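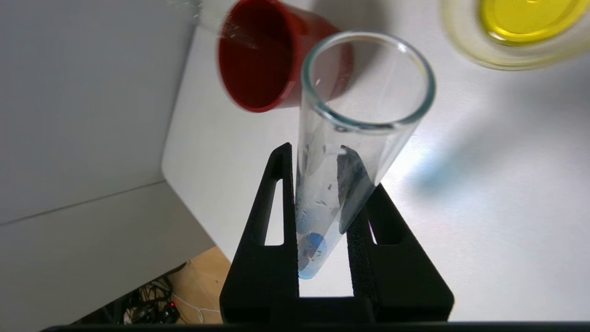
2025-03-01 – bench log, pour-and-place team

In early, room cold. Chanida had the arm homed by the time I got my coat off. Plan for today: get the tube routine to run start to finish without anybody's hand near the stop button, then the speed stuff if there's time (there wasn't).

Where we left it: new fingers on, old script. Old script assumes the old fingers, which were shorter, so every height in the file is wrong. Lucimara wanted to just add an offset at the top of the file. I wanted to re-teach the points. We did the offset first bc it takes a minute. It's fine for the approach and the lift, bad for the pour, because the pour rotates around a point that isn't where the tube is any more. So re-taught the pour points anyway. Left the offset in for the others, commented it. PLEASE don't delete that line, it looks like junk but isn't.

Grip force. Units in the Enura software are just "counts" and the manual doesn't say counts of what. Tried:
720 – holds, but I don't like the sound it makes closing on glass
600 – holds, quiet
lower than that – tube rotates in the fingers on the tilt, and then the pour angle is off
Staying at 600. Lucimara asked what happens if the glass is wet on the outside. Good question, haven't tested. Put it on the list.

Also the pads. Textured side goes IN. One was on backward on the spare set, which explains the whole mess back in December when we blamed the camera for two meetings. Marked the backs with silver pen.

Pick point: grabbing low on the tube, just above the rounded bottom. Tried gripping halfway up, which feels safer, but then the fingers hide too much of the liquid from the wrist camera and the level check gives up. Low grip = top heavy, tube wants to lean. A bit of lean is ok, the level check still works as long as it can find the surface. If the lean is more than the limit in the config the routine should stop and ask. It does stop. It doesn't ask, it just sits there. Need a message on the screen, Chanida has it.

Level check, longer note because I keep having to re-explain this. It looks for the blue and measures how much of it there is inside the tube outline. Problem is droplets. After a pour there's blue stuck up on the walls and the code adds that in, so it thinks the tube is fuller than it is. Chanida's fix: only count the biggest connected patch, ignore specks. Works on the saved pictures. On the live feed it flickers between right and wrong when a smear touches the main patch. Tried blurring first – worse. Tried a stricter blue – better, but then it loses the pale part at the edge of the pool. Left it on stricter. We'll read a little low, consistantly, and I can live with that.

Other false hit: colored shadow on the white table. If the outline is a bit wide on the right it picks up bluish shadow and calls it liquid. Narrowed the outline. Matte sheet on the table might help too. Vimex has some, or there's the roll in the art room if they'll let us.

Runs, after all changes, full routine:
first set – stopped early, my fault, loaded the wrong config
second set – 3 clean in a row, then one where the tube touched the rim of the dish on the way over. Nothing broke. Raised the travel height.
third set – good. Didn't want to stop but the room was booked.

Timing: full cycle was 35 seconds on the last run. Most of that is the slow approach. We can cut there but NOT on the pour. I know the scoring gives points for time. It takes more away for spills, go read the Thaler rule sheet again before arguing with me.

Cup positions. The rules say objects can be anywhere inside the marked area and can be knocked over. So a cup on its side is a legal start. Our finder is trained mostly on upright cups, and when one is lying down it finds the opening and puts the center there, which is wrong by half a cup. Lucimara is going to take more pictures with cups down, different directions, some behind glass. Red first, that's the one they used at the Bultatis meet.

Yellow goes in the dish, blue in the tubes. Keep it that way so nobody has to think about it. Food dye and water for the blue, a drop of dish soap is NOT allowed in it (foam).

Cables. Floor under the arm is a nest again. Somebody is going to catch a foot and pull the controller down. Tie them to the table leg before next session, and label both ends of the white one, I traced it by hand twice today.

To do
– wet glass grip test, at 600
– stop message on screen (Chanida)
– cups-down pictures (Lucimara)
– ask about matte sheet
– spare pads: order or print? the printed ones were slippery last time
– cables!!
– back up the config, both copies have the same name right now and one is old
– rinse tubes before leaving, the dye dries on the walls and then the level check is usless for the next group

Chanida has the key next time. Config from the last good run is on the team stick, folder "pour_ok", dont edit it there, copy it out first.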